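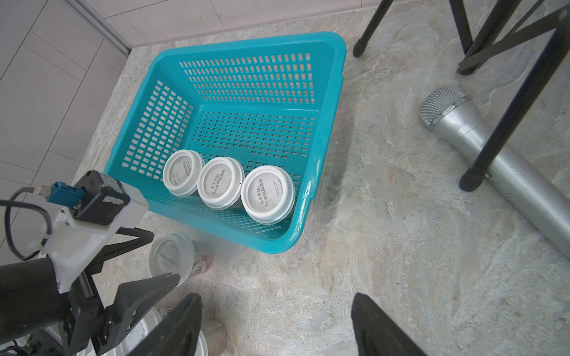
Three lidded cups in a teal plastic basket.

Benchmark 153

Short fiction. Posted 4/13/20

The Nekance line runs from the rail bridge at Nenar to the old pump station. It is leveled every ten years. The survey office pays by the benchmark, and the benchmarks are brass discs set in stone or concrete, each stamped with a number.

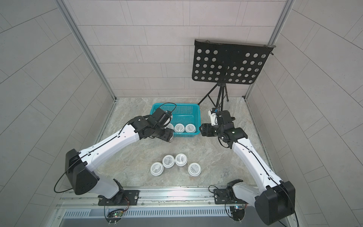 3 min read

I was sent out in February with a level, two staffs, and an assistant who was paid by the day. The level was a Garg, older than I was. It had been adjusted in the shop and I adjusted it again on the bridge, where the wind was bad but the footing was good.

We closed each section within tolerance for the first week. On the eighth day we reached benchmark 153, which is set in the front step of a house on the river road. The published height put the disc 4 millimeters above where I found it.

Four millimeters is a large number in that work. I ran the section backward and got the same answer. I exchanged the staffs and ran it again. Then I knocked, as the manual requires when a mark is on private property and its stability is in doubt.

The woman who opened the door asked whether the step had gone down.

I told her that the mark disagreed with its published value and that the cause had not been determined. She said her father had told her it would go down. He had carried the staff for the survey that set the disc. Afterward he had bought the house, and he had checked the step every spring with a water level made from clear hose and two jars.

She brought out his notebook. The readings were in pencil, one to a line, with the river stage and the air temperature. There were 40 of them. For most of that time the step had not moved. In the last six years of the book it had settled a little each spring, and he had underlined each of those figures once. The final entry gave a difference of 3 millimeters.

"He said somebody would come," she said. "He wanted it written down who was right."

I explained that I could not enter private readings in the field book. I could enter a remark. The remarks column is narrow and the office does not read it unless a section fails.

She asked me what I would put.

I wrote: Mark has settled. Rate consistent with local observations by a former staff man, see notebook at house. I showed her the page. She read it twice and asked me to change "local observations" to "measurements." I struck out the words with a single line, as the manual also requires, wrote the new one above — it barely fit — and initialed it.

The assistant had set up at the next turning point and was waiting with the staff against his shoulder. The rest of the line closed well. In the office they assigned 153 a new height and a footnote. The computation sheets went to Nullis for storage in box 3496, with the field book on top.

The week after, a postcard came to the office, addressed to the leveling party. It had a reading on it, in pencil, and the river stage. The air temperature was missing. I wrote back and asked her for it.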